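The Seventeenth Name

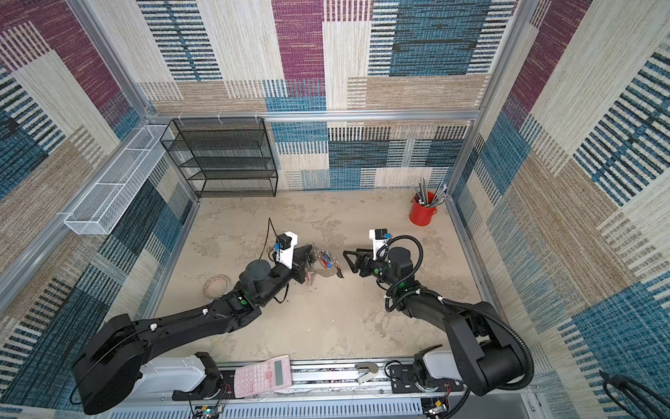 Arash Farahani had the list in his shirt pocket when he got to the ground. Sixteen names were typed on it. The seventeenth line was blank, and the Flosent Cricket Club office wanted it filled by four in the afternoon.

He had been choosing squads since 2006. Before that he opened the batting for Flosent, with a top score of 331 against Bernel that people still brought up when they wanted something from him. He parked by the nets and stayed in the car for a few minutes with the window down. It was August and the outfield had gone brown.

Two players were left for the one place. Havska was a left-arm bowler, nineteen years old, fast and wild. Pakzad was thirty-six and had kept wicket for the club through eleven seasons. His knee had been operated on in the spring. The physio's letter said he was fit for selection. It did not say he was fit for five matches in nine days.

Pakzad was already in the nets, taking throws from one of the juniors. He crouched, caught, stood up, tossed the ball back. Arash watched the standing up. On the fourth one Pakzad put his glove on the ground first.

"You saw that," Pakzad said, without turning around.

"I saw it."

"It's stiff in the mornings. By lunch it's fine."

"We start at ten-thirty."

Pakzad sent the boy off for water and pulled his gloves off one finger at a time. They were the old pair, with tape over the left thumb.

"My daughter asked if I was going," he said. "I told her yes."

"You shouldn't have told her anything."

"She's eight. She asks every day."

Arash took out the list and looked at it, though he knew what was on it. He already had a keeper, a good one, in the fourth line. What he didn't have was anyone who could talk to that keeper when a catch went down and the crowd at Bernel started in on him. He also had three fast bowlers, and one of them had been holding his side since the last round.

"Where's Havska?" he asked.

"Running. He's been running since eight. I told him to stop."

They could see him on the far side of the ground, going along the fence past the scoreboard. He ran with his head down and didn't look over.

"He'll think it's because of the no-balls," Pakzad said.

"I haven't said it's anything yet."

"No. But you've got your pen out."

Arash looked at his hand. He leaned the paper on the roller and wrote slowly, because the metal was hot and the pen kept skipping. When he was done he folded the list and put it back in his pocket.

Pakzad waited. Then he nodded and began strapping his pads together to carry them in.

"Do you want me to tell him he's going?" he said.

"No, I'll do it."

"He'll need to bowl at someone this week."

"Ten o'clock," Arash said. "If the knee's all right."

"Make it after lunch."

Arash walked out across the brown grass and waited by the scoreboard for the boy to come around again.

Contact | Copyright, all rights reserved | Back to top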